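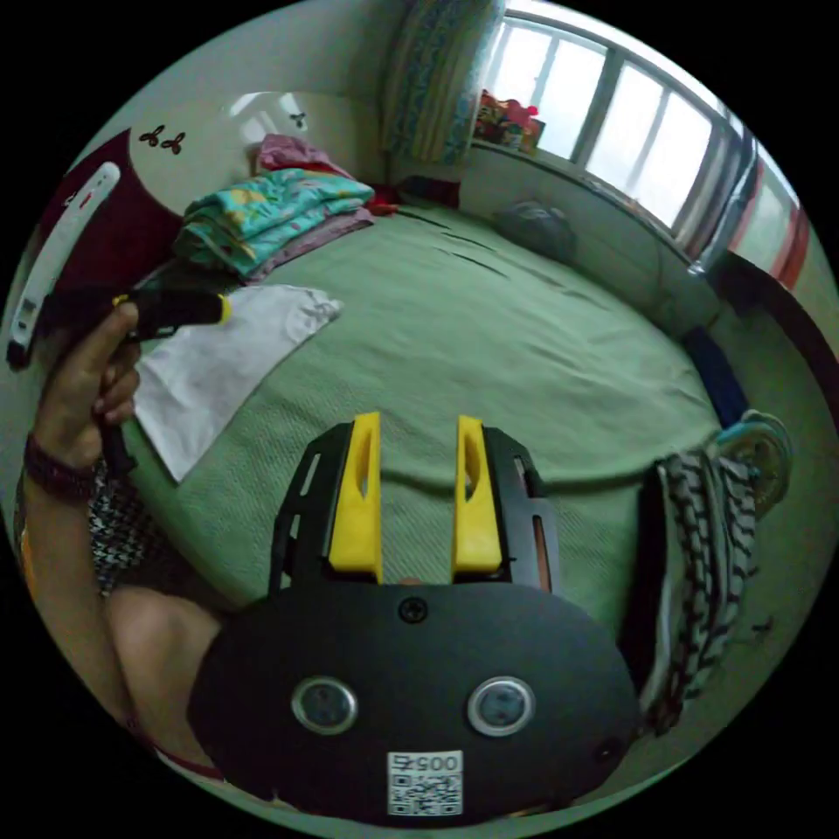 Litard Household Notes
Gallery: Bedding, Folded and Stacked
Posted 27 Sep 2021

This gallery covers the bedroom section of the Gundik house notes. The subject is the handling of quilts, blankets and small cloths between the time they come off the bed and the time they go into the cupboard. The kitchen and hallway have their own pages. Fold terms are the same ones used on the Parier page, and the short version is repeated further down.

The bed serves as the work surface. It is the largest flat area in the room, and the bedspread stays on during folding. Bedding is stacked at the head end, and the remaining surface is used for laying out, folding and sorting.

Captions

Stack near the head of the bed. Teal quilt with yellow and pink floral print on top, mauve blanket beneath it, a pink cloth showing from behind.

Bedspread. Light green, textured. It is smoothed toward the edges before the first piece is laid out.

White cloth, folded. Small cloths are kept apart from the quilts and go to the shelf separately.

Dark gray bundle, toward the window. Sorted after the main stack is finished.

Navy blue item at the edge of the bed. Same treatment as the bundle.

Zigzag scarf, black and white, hanging at the side. Scarves are not folded with the bedding. They are rolled and put in the top drawer.

Window end of the room. Wide window with white frames, curtain in blue and beige. Check fabric for stains at this end during the day.

Wall. White, with small dark butterfly decals. Stacks are kept clear of the wall when the bed is pushed up for cleaning.

Folding notes

Quilts are folded lengthwise first, then across. Two lengthwise folds are enough for the cupboard shelf. A third makes the piece too thick at the center, and it springs open after a few days. The printed side faces out so the quilt can be identified without pulling it from the stack.

Blankets follow the same order but are pressed flat by hand after each fold. Begin at the folded side and move toward the open side. If the corners do not meet, unfold to the last square fold and repeat from there. Correcting the corner alone leaves a twist in the middle.

Small cloths are folded to the width of a hand. They are stacked with the folded side facing the front of the shelf.

The bedspread is left for last on laundry day. It is lifted from the foot of the bed, folded in half over the mattress, and then folded again in the same direction. One person can do this without the fabric touching the floor if the first half is laid down before the second is picked up.

Stacking notes

Heavier pieces go at the bottom. Keep the stack to three large pieces; above that, the top piece slides when the stack is carried. Align the front folded sides and let the back be uneven. The cupboard door closes against the front only.

Carry the stack with one arm under it and the other hand on top. Open the cupboard before picking it up.

Storage notes

The upper shelf of the Zarei cupboard takes the quilts. The blankets go on the shelf below. In February the order is reversed for easier access, and it is changed back when the nights are warmer. Shelf liner is replaced at the same time.

Air each piece for two hours before storage, even if it feels dry. The thick seams of a quilt hold moisture longer than the panels. Feel along the seams with the back of the hand.

Do not use plastic bags with a tight seal for long storage. A plain cotton cover works and can go in the wash with the sheets. Labels are pinned to the cover, at the left corner, with the name of the piece and its size.

Fold terms

Lengthwise fold: long sides brought together.
Cross fold: short sides brought together.
Front: the folded side that faces out from the shelf.
Square fold: any fold after which all corners meet.

Corrections to this page

The airing time was previously given as overnight. It has been changed to match the laundry page. The note on scarves was moved here from the hallway gallery. Captions for the cupboard interior will be added when the shelves have been relined.

More in this section: Gundik kitchen shelves / Gundik hallway hooks / Parier fold terms, full list / Zarei cupboard, shelf measurements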